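Could you spend an afternoon watching a robot tidy up (and telling us what it got wrong)?

Posted 12/29/25 by Zubaida Sandhu, Flondeck

Hello! I'm looking for people who do chores. So, most of you, I should think. If you cook, wash up, fold, stack shelves, sort returns, cash up a till or pick small plastic things off a carpet for a living or because you live with children, please keep reading.

I work at Flondeck, a small outfit on the upper floor of the old Grendholm building, and for a good while now we've been trying to answer one plain question: can a machine do the dull little jobs yet? I get asked it at every family party. My answer is usually "well, sort of", and then my aunt goes back to the samosas. I'd like a better answer by next year, and I can't get it by asking engineers, lovely as they are.

What we want is people who know the jobs properly. Sadia Butt, who runs our sessions with me, worked in a toy shop for years before she came here, and she spotted more in her first week than the rest of us had in months. She'd look at a shelf and say the hard part isn't picking the thing up, it's knowing which of the things is in the wrong place. We've been building our tasks that way ever since — small sorting jobs first, then cupboards, then the horrors of the cutlery drawer.

The small sorting jobs are done with coloured foam shapes on a board, and I know that sounds like nursery. It's a fair stand-in for a lot of shop work, though. Things come in different shapes, they have to go in a line or in a group, and squashy foam gets nudged about if you're clumsy with it. When you come in, the first thing you'll be judging is this sort of job. 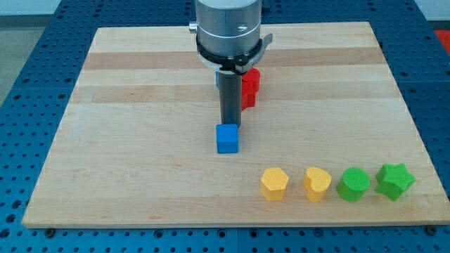 The foam shapes task: yellow hexagon and heart, green cylinder and star in a row, with the gripper down at the blue cube.

You'd watch a few of these go by, then do the same job yourself with your own two hands, then tell us how you'd mark the machine if it were a new starter on your team. Would you let it carry on alone? Would you stand behind it? Would you quietly move it to the stockroom? We do want the blunt version. One of our early visitors, Wenceslao Lozano, manages a hardware shop and told us he'd have sent ours home before lunch, and we've asked him back twice.

After a tea break we move on to household jobs. These change from week to week depending on what's working, so I can't promise you'll see the towel folding (I love the towel folding). Some of it is slow. Some of it goes wrong in ways that are very funny the first time and a bit less so the fifth. Bring patience, and a cardigan if you feel the cold!

Who we're after

Anyone over 18 who does chores at home or practical work in a shop, café, warehouse, care home or similar. You don't need to know a thing about computers. I'd especially like to hear from people who have trouble with grip or reach, as you'll have thought harder than most about what you'd hand over to a machine and what you'd rather keep doing yourself. The building has a lift and step-free access from the car park side.

If you already work in robotics, sorry, not this time. The same goes for anyone at Wakmont, as they supply some of our kit.

What it involves

One session at Grendholm, a short phone chat a week or so later, and that's your lot. We run sessions for 8 people at a time, and there will be 5 of them through April. You'll be sitting for most of it, with a bit of standing at the table for the hands-on part. We write down what you say and use it without your name. You can stop whenever you like and still be paid.

What you get

£100 for the session, plus travel of up to £5 if you come by bus. There's tea, decent biscuits and a sandwich. Tell me beforehand if you can't eat something and I'll sort it out.

How to put your name down

Send me a few lines through the contact form on the Flondeck site and put "Chores" in the subject box. Tell me what work you do, paid or otherwise, and the one job you'd hand over tomorrow if you could. Mine's descaling the kettle. No CV, please, I shan't read it.

If forms aren't your thing, leave a message at the Grendholm front desk for me or for Zane Avotiņš, who's looking after the bookings and will ring you back. Daytimes or evenings are both fine, just say which suits you.

We'll reply to everyone, including those we can't fit in, and with your permission we'll keep your details for the next round — that one's going to be all laundry.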